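January 2021

**Workshop notebook, Tesness bench: soaking and simmering trials, dried pulses**
Entry kept by Jasmina Lazarević. Read and initialled by Nighat Warraich.

## Purpose

The present series is intended to settle the cooking instructions for the dried pulse packs to be issued under the Uvdale name. The instructions currently in draft were written for a gas ring and have not been checked on an electric or induction hob. Members of the workshop have reported that the lower settings on a domestic hob do not hold a steady simmer, and the draft must not be released until this has been looked into.

The entry covers the preparation of the bench and the first two batches. Results for the third and fourth batches will be entered on the following pages by whoever is on duty.

## Materials

Pulses were drawn from the Sornilby sack opened for this purpose. The sack has been resealed with tape and returned to the lower shelf of the dry store. It is not to be used for anything else until the series has closed.

Batch A was weighed out at 859 g dry. Batch B was weighed out at 712 g dry, this being all that remained in the first tub after broken and discoloured pieces had been removed. It was decided not to top up Batch B from the sack. The difference in starting weight should be borne in mind when the two are compared.

Tap water was used throughout. No salt and no bicarbonate were added. Colleagues who wish to see a trial with bicarbonate are asked to enter a request in the Bajwa book, where it will be considered with the other requests.

## Batch A

Soaked overnight in the large white tub with the lid resting on top. In the morning the skins had wrinkled and then filled out again, and very few pieces were floating. Those that floated were cut open, found to be hollow, and discarded.

Drained, rinsed twice, and transferred to the pot with fresh water to two fingers above the pulses. Brought to the boil on the highest setting and skimmed. There was more foam than expected and some of it went over the rim before the heat was lowered. The hob was wiped once it had cooled. A larger pot, or less water at the start, is advised for any batch of this size.

After the boil the setting was reduced. At the lowest setting the hob switched itself on and off at intervals, and the water moved between a gentle boil and complete stillness. The pulses cooked unevenly. Those at the bottom were soft while several taken from the top of the heap were still chalky in the middle. Stirring improved matters, but stirring ought not to be necessary, and the draft instructions make no mention of it.

Weight of liquid poured off at the end: 890 g. The liquid was cloudy and slightly sweet. It was kept in the refrigerator for N. Warraich, who wishes to try it as a base for soup.

## Batch B

Soaked as above. The second setting was used in place of the lowest, with the lid set slightly to one side. The simmer was steadier. The pulses were tested by pressing between finger and thumb, and were judged tender well before those of Batch A. A number of skins had split. This is acceptable for a purée but not for a salad, and the wording on the pack should say so.

Loose skins and broken pieces were collected in the sieve and weighed at 164 g, drained. No equivalent figure was taken for Batch A, which is regretted.

N. Warraich notes in the margin that the smaller batch may have cooked more evenly on account of its size alone. The point is accepted. Batches C and D will be of equal weight.

## Bench arrangement

The following arrangement is to be kept for the remaining batches.

1. The round table is to be used. The square one rocks and should be left against the wall until its foot has been repaired.
2. The Midea induction hob stands on the left, with its cord led towards the back of the table. Cords are not to be brought over the front edge.
3. The pot stands on the right while it is being filled. Dry pulses go in first and are looked over for stones before any water is added. 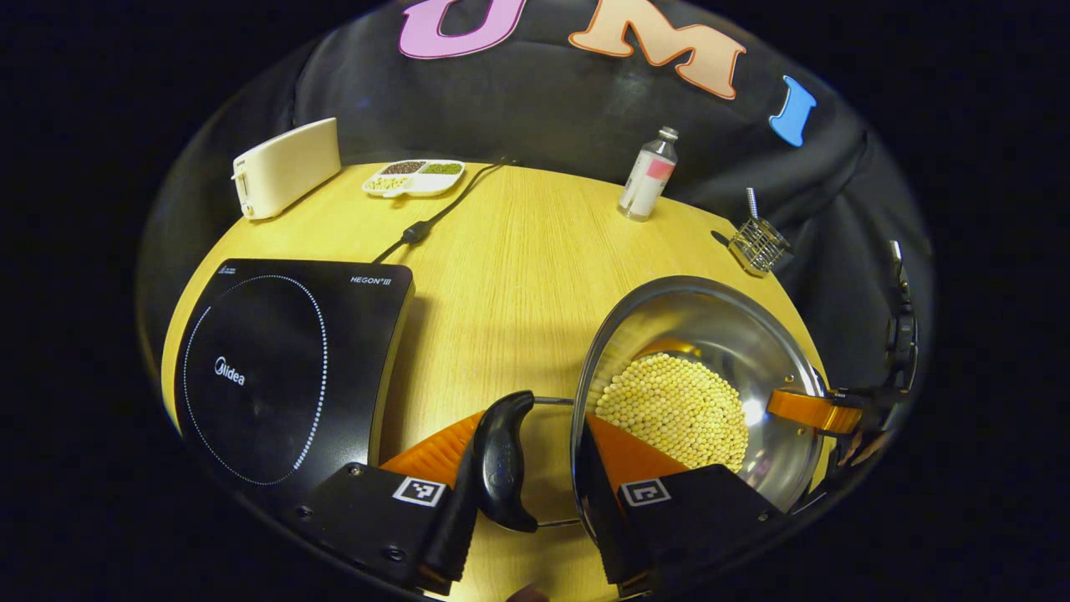
4. The outside of the pot is to be dried with a cloth before it is placed on the hob.
5. The loop handle is to be checked for looseness before the pot is lifted full. If there is any play in it, the pot is to be carried with both hands under a folded towel.
6. The glass of the hob is to be left bare between batches. Spoons, lids and the notebook belong on the side shelf.

## Outstanding

The kitchen scale reads two grams high when empty and should be zeroed before each weighing. Fresh batteries have been requested.

The draft pack wording is to be amended at the simmering step once Batches C and D have been entered. Final wording is due in April.

J.L.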